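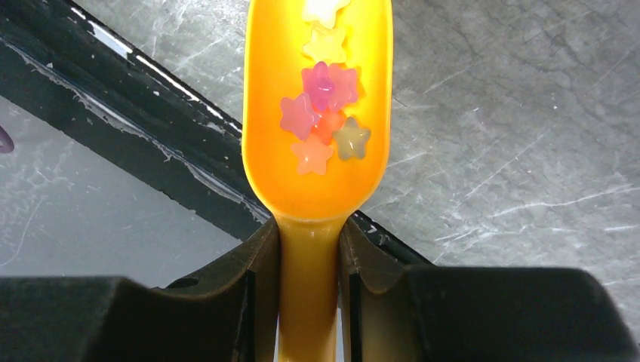

Orange-yellow plastic scoop, gripped by the handle.

Section 4. Recording and Submitting a Neighborhood Story

Read section 3 first if you haven't got a login. This section covers the Portela story kit only - the Mimow recorder, the clip mic and the upload page. The old phone-in line is not covered, it's gone.

Last updated January 3, 2023

4.1 Before you start

Recorder charged. Card in. Release form signed, both sides. No form, no story on the site, we can't bend on that one.

Pick a quiet room. Kitchens are bad (fridge hum). Living rooms with curtains and a rug are good. Turn off the TV in the next room too, the mic will pick it up.

Ask the storyteller to think of one place before you come. A rink, a corner store, a bus stop, the lot where everyone played ball. One place is plenty for a first recording.

4.2 Setting up the recorder

1. Slide the power switch up and hold it until the light goes green.

2. Check the card. Screen should say READY. If it says NO CARD, power off, push the card in until it clicks, power on again.

3. Plug the clip mic into the left socket. The right socket is headphones. They look the same. Check twice.

4. Clip the mic to a collar or shirt front, a hand's width below the chin. Watch out for scarves, necklaces, and zippers.

5. Press MENU, then FORMAT, then WAV. Don't use MP3 for the master file.

6. Set LEVEL to 62. Works for most voices. Soft talker, go up a little. Loud laugher, go down.

7. Record a short test. Have them tell you what they had for breakfast. Play it back in the headphones.

NOTE: If the test playback crackles, it's nearly always the mic plug. Push it all the way in and do the test over.

CAUTION: Do not take the card out while the red light is on. You will lose the recording, and maybe the ones before it.

4.3 Recording

1. Press REC once. Light blinks. That is standby, it is NOT recording.

2. Press REC again. Solid red. Now you're recording.

3. Say the storyteller's first name, the street or park, and the decade. "Ferer Street, the seventies" is fine. Doesn't need to be exact.

4. Ask your first question and then let them talk. Long pauses are ok. We trim those.

5. Press STOP when done. Wait for SAVED on the screen before you touch anything else.

Questions that get people going:

What did you wear to go there?
How did you get there, and who with?
What did it cost?
What's on that spot now?
Did you ever get in trouble for it?

Skip anything with a yes or no answer unless you've got a follow-up ready. And try not to say "mm-hm" over them - nod instead.

NOTE: If they name a neighbor in a way that neighbor might not like, write down the time on the counter and flag it in the upload form. The editor will deal with it.

4.4 Photos and papers

Scan loose photos at the Hudau branch desk if you can. Flat, glass wiped, no flash. Album pages can go on the scanner whole, don't peel anything off.

Shooting with a phone is allowed for big stuff (jackets, team banners, trophies). Daylight, near a window, plain sheet behind.

CAUTION: Never write on the back of someone's photo. Use the paper slips in the kit and keep the slip with the photo at all times.

4.5 Uploading

1. Log in and choose ADD STORY.

2. Drag the WAV file into the box. Limit is 410 MB. Over that, split it in two and add -a and -b to teh file names.

3. Type a title. Use their own words if there's a good line in it.

4. Paste a summary, 200 words at most. The form cuts off the rest and doesn't warn you.

5. Attach the signed release as a PDF.

6. Wait for the bar to reach 100 percent. Don't close the tab. Do not hit back.

7. Copy the story number onto the release form, top right corner.

Stuck bar? Leave it ten minutes, then reload and check DRAFTS before you send it again. We had a lot of doubles come in last October.

4.6 Returning the kit

Delete nothing from the card. We do that after the file's been checked. Coil the mic cable loosely, dont wrap it round the recorder - the plug end snaps.

Kit goes back to the Hudau branch desk in the gray bag with charger, headphones and unused slips. If anything's broken or missing put a note in the bag. Paper forms go in the Portela tray, not in the bag.

Next: Section 5, Editing a Transcript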